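Rommont Grazing Association
Frequently Asked Questions for Members and Applicants

Who may apply for a grazing permit?
Any livestock owner who holds or leases land within the association boundary may apply. Applicants must have a registered brand and a current herd inventory on file with the office.

How is the stocking rate set?
The board reviews forage conditions each spring and assigns animal units by pasture. A cow with a nursing calf counts as one unit. Yearlings are counted separately at the rate printed on the permit.

When may cattle be turned out?
Turnout on the Maltus and Nair allotments begins in June, on the date stated in the permit. Members must notify the office 14 days before moving cattle.

Are bulls subject to testing?
Yes. A negative trichomoniasis test is required for every non-virgin bull before turnout. Certificates should be sent to Samer Bataineh at the office.

Who maintains the fences and water tanks?
Members are responsible for the fence assigned to them. The association maintains the pipeline and all 40 tanks. Leaks should be reported the same day.
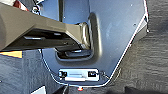

Gilang Setiawan asked at the annual meeting whether a member could haul water to the Nair side when the pipeline is shut down, and whether the cost would be credited. Hauling is permitted. Credit is given only when the shutdown lasts more than 2 days and the office has approved the trips in advance.

May a permit be transferred?
A permit may pass to an immediate family member with board approval. It may not be sold or subleased.

Last revised Saturday, December 21, 2024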